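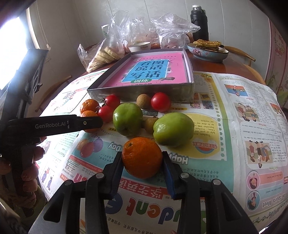 果物を一つつかむだけの課題に一学期かける価値はある、とマッケンジー・サザーランドは会報『ウェレット』に書いている。この一文は**スケオ把持実習**(すけおはじじっしゅう、Sukeo)を紹介する際によく引かれる。スケオ把持実習は、アスデール(Asdale)の中等学校に置かれた課外講座である。生徒が手持ち式のグリッパーを操作して身近な品物をつかみ、運び、置く動作を記録し、その記録をもとに自動機の把持動作を設計する。単に「スケオ」、生徒の間では「つかみ」とも呼ばれる。

## 概要

講座は毎年9月に始まり、3期に分かれる。定員は12名で、2名一組で活動する。対象は高学年の生徒だが、工作部の部員に限り下の学年からの参加も認められている。プログラミングの経験は問われない。

前半は教室や各家庭の食卓で手持ち式グリッパーを使い、後半は卓上型のアームを使う。前半に品物を扱った組が、そのまま後半の設計も受け持つ。年度末には校内競技会「スクヴィエ杯」(Skuvier Cup)が開かれ、講座の成績の一部はこの競技会の記録票によって決まる。

## 沿革

講座の前身は工作部の分科会で、当初は市販のアームに積み木を運ばせるだけの活動であった。積み木の課題は数週間で全員が終えてしまい、その後は部員がそれぞれ別の工作に移ることが多かった。サザーランドが指導を引き継いだ年に、題材が台所にある品物へ改められた。名称の「スケオ」もこの年に付けられたが、由来については複数の説明があり、会報の記述も号によって異なる。

独立した講座となったのはその翌年である。同時に、アームを動かす前に人の手でグリッパーを操作する期間が設けられた。この期間は初年度には2週間であったが、後に第1期の全体へ広げられた。

## 実習の内容

### 第1期 手持ち操作

生徒は柄を握り、先端の二つの爪で品物を左右から挟む。基本の題材は果物とトマトで、机には新聞紙を敷く。品物の間隔をそろえる必要はなく、大きさの違う果物が触れ合ったまま並んでいてもよい。浅い箱を一つ置き、縁の近くにある品物にも爪を入れる練習をする。

オレンジは最初に扱う題材とされる。丸く、どの向きからでも挟みやすいためである。トマトは次の段階で扱う。緑色の大きな果実は爪の開きに対して幅があり、どちらの向きから挟むかを組で相談してから取りかかる。

1回の練習は次の順に進む。

1. 品物を並べ、配置を記録票に描く
2. 操作する者が爪を開いた状態で構える
3. 記録する者の合図で挟み、持ち上げ、箱または指定の位置に置く
4. 品物の表面を確かめ、傷やへこみがあれば記録票に書く
5. 役割を交代する

一組が第1期に提出する記録は200回分である。失敗した回も数に含め、削除は認められない。落とした回には、落ちた時点での爪の位置と品物の向きを書き添える。

### 第2期 動作の設計

第1期の記録を見直し、爪を閉じる速さ、挟む高さ、手首の角度を表にまとめる。表は品物ごとに作り、それをもとに卓上型アームの動作手順を書く。人の操作では無意識に行われる細かな手首の修正が表に表れないことが多く、この時期の記録票には「もう一度手でやる」という書き込みが目立つ。手持ち操作への差し戻しは何度行ってもよい。

### 第3期 競技会の準備

アームの調整と、説明用の掲示物の作成にあてる。掲示物には成功率のほか、うまくいかなかった品物を少なくとも一つ載せることになっている。

## スクヴィエ杯

競技は11品目の食品を一つずつ箱に移す形式で行われる。品目の一覧は当日の朝に発表され、配置は審判が決める。制限時間内に移した数を得点とし、表面に傷が付いた品物は得点に数えない。同点の場合は、記録票の読みやすさが順位に反映される。

手持ち式の部とアームの部があり、両方に出場できる。手持ち式の部は在校生以外にも開放されていて、保護者の参加が多い。この部では操作者が品物に直接手を触れると、その品目は無効になる。机を揺らして品物の向きを変えることも禁じられている。この規定は、第2回大会で箱の角に寄ったトマトをめぐって判定が長引いた後に加えられた。

競技に使った食品は終了後に参加者で分ける。傷の付いたものは煮込みに回される。

## 使用する器具

手持ち式グリッパーは一組に1台ずつ貸し出される。爪の内側には溝のあるパッドが付いたものが用いられ、汚れたときは湿らせた布で拭く。果汁が残ったまま片付けると次の組の記録に影響するため、返却時に確認を受ける。関節部のピンは指導者が点検し、生徒は分解しない。

家庭への持ち帰りは週末に限って認められる。家庭で取った記録には、食卓の高さと照明の向きを書く欄がある。窓からの光が片側だけに当たる机では、品物の影になった側の爪の位置を見誤りやすく、会報にはその対処として立つ位置を変える方法が載っている。

## 評価と課題

会報に寄せられた修了生の感想では、第1期が長いという意見と、第1期をもっと続けたかったという意見が分かれている。アームの部で得点が伸びない品目は年によって変わるが、熟したトマトはほぼ毎年その中に入る。

課題としては、食品の季節による違いが挙げられる。9月に取った記録と年度末の競技会とでは手に入る果物の大きさが異なり、第2期に作った表がそのまま使えない場合がある。このため近年は、第3期の初めに各組が数回分の手持ち操作をやり直している。記録票の書式も組によってばらつきがあり、過去の年度の記録を比べるには書き直しが必要になる。書式の統一案は会報で二度示されたが、採用されていない。

## 関連項目

- スクヴィエ杯
- 会報『ウェレット』
- アスデール工作部
- 把持動作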